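Duswood opens gripper comparison bench to outside teams

PRATARPORT, October – Duswood has opened its gripper comparison bench to outside engineering teams. Companies and research groups can now book time at the Pratarport workshop to try their own grippers next to the ones Duswood keeps in stock, using the same arms, controllers and household objects.

The bench was set up with Kozłowski, which supplies the arm controllers, and Kallum, which wrote the software that logs each attempt. A standard booking covers two grippers and lasts 4 hours. Every gripper goes through the same list of almost 20 objects, including mugs, cable, folded cloth and potted plants.

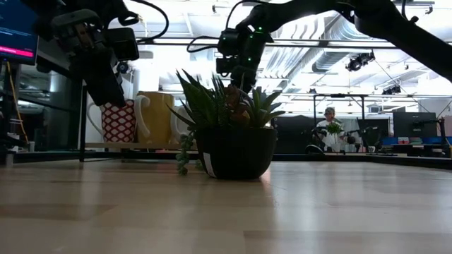

A gripper over a pot of succulents at a Duswood workstation.

Plants were added to the list at the request of two early users who work with greenhouse growers. A mug has a known shape and a hard surface. A plant has leaves that bend, and the part worth gripping is often the pot underneath. Teams can set their own force limits before a run or start from the Duswood defaults.

Visiting teams receive the full log, including finger position, motor current and camera footage from each attempt. Duswood does not rank grippers or publish results without written permission from the team that ran them. Adapter plates for common wrist flanges are kept on site, and drawings for other plates should be sent in with the booking form.

Bookings are open now through the Duswood workshop office. Teams that want to bring their own camera or controller should say so when they book, as the changeover takes extra setup time.

About Duswood
Duswood tests and integrates robot grippers and arms for small manufacturers.

Comments

gripperfan_k: Can we bring a suction tool, or is it fingers only?

Duswood office: Suction is fine. Please put your air supply needs on the form.

millbrook72: Would like to see the default force limits posted somewhere before we book.

tln: Same here. Also is the log plain CSV?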